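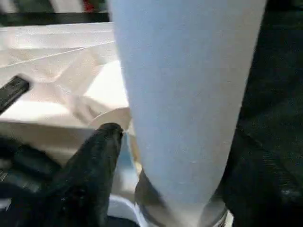

Gritow two-finger gripper: demonstration at Elach

The Gritow is shown at work every Sunday in the Elach showroom. Visitors see it handle household items around a white plastic caddy with a round cup holder. Bring your own item if you like, up to 120 mm wide. Each session takes 16 visitors.

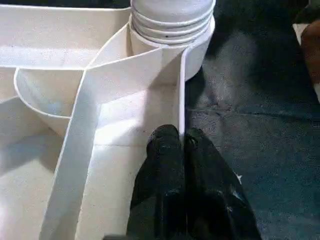 Regula Bachmann asked whether the fingers can be changed without tools, and said she would want that before ordering for a packing line.

They can. Spare fingers are part no. 777, sold in pairs. Book at the Elach front desk.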